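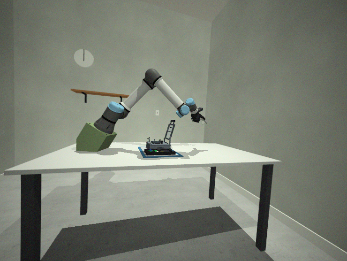 Is the Clokell stablecoin payment pilot on schedule for the July review?
Two of the three parts are on schedule, and the third one, the reserve reporting, is late by two weeks.

Progress report to the Baswood Fund
Project: Clokell, small-merchant payments in a dollar-backed token
Reporting period: second quarter of the grant

1. Work done in this period

At the end of the last period we had a working wallet for merchants, but it was tested only inside our own team. In this period we opened the pilot to outside shops. We invited 79 merchants and 60 of them finished the registration and received at least one payment. The other 19 did not finish. From the emails we received, the most common difficulty was the identity check, where the shop must upload a company extract not older than three months. Many small shops do not keep such a paper ready. We have now changed the form so that a merchant can save it and come back later.

The payments themselves run through the Vekora network. We chose Vekora in the first period for its low fees, and this choice still looks correct to us. During the strong price movements in the crypto market this spring, the network fees went up on two evenings, and some payments were confirmed later than we promise in our terms. No payment was lost. The token kept its price of one dollar in our own records on all days of the period.

We also finished the conversion to local currency. A merchant can now choose between keeping the token and receiving money in the bank account the next working day. Almost all of the merchants chose the bank account. This was a little surprising for us, as in our first interviews many shop owners said they would like to hold the token. We suppose that the news about falling altcoins made them more careful, although our token is not of this kind. We will ask them in the next survey.
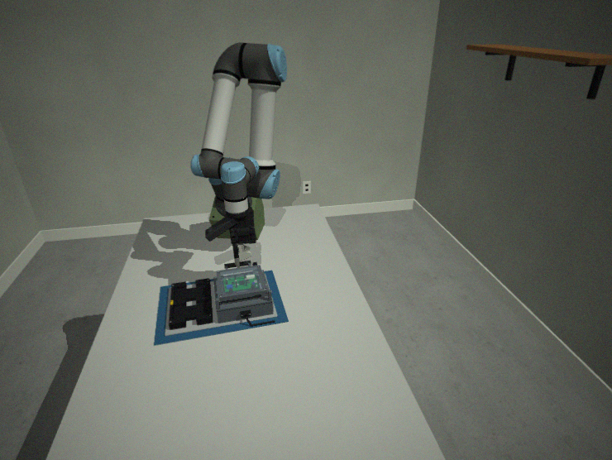
2. Reserve reporting

The grant agreement says that we publish a reserve statement every month, checked by an outside accountant. The accounting office Wieczorek accepted this task in the first period. The first statement was published in time. The second one was late, and the reason is on our side: we changed the bank where a part of the reserve is held, and the new bank sends its confirmations in a format that our reconciliation tool could not read. We did this month's comparison by hand.

The tool is now corrected and we tested it with the old statements also. We ask the Fund to accept the new date for the third statement, two weeks after the original one. After that we expect to return to the monthly rhythm.

3. Security

An external review of the wallet code was completed. It found 3 problems of medium level and none of high level. Two are repaired. The last one concerns how the wallet stores the recovery phrase on older phones, and the repair needs a new version of the app. Until this version is ready, we do not register new merchants with such phones.

There was also one phishing attempt against our merchants. An email with our logo asked them to "confirm" their recovery phrase. We sent a warning on the same Tuesday, in the afternoon, and no merchant has reported a loss.

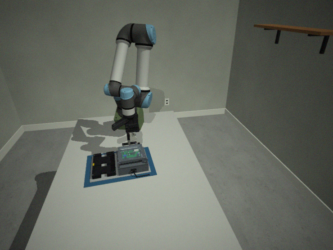
4. Budget

Spending is inside the plan in all lines except legal costs, where we paid more than expected for advice on the new licensing rules. We covered the difference from the travel line, which we used very little. We do not ask for additional money.

5. Plan for the next period

- Publish the third reserve statement and agree with Wieczorek on a fixed calendar.
- Release the new app version with the corrected phrase storage.
- Make the survey among active merchants about holding the token or converting it.
- Prepare a second payment network as a reserve for the days when the Vekora fees are high. At this moment we only compare the offers.

6. Question to the Fund

The agreement does not say clearly if merchants who registered but stopped using the wallet must be counted as active. We would be thankful for a written answer before the July review, so that we can prepare the tables in the right form.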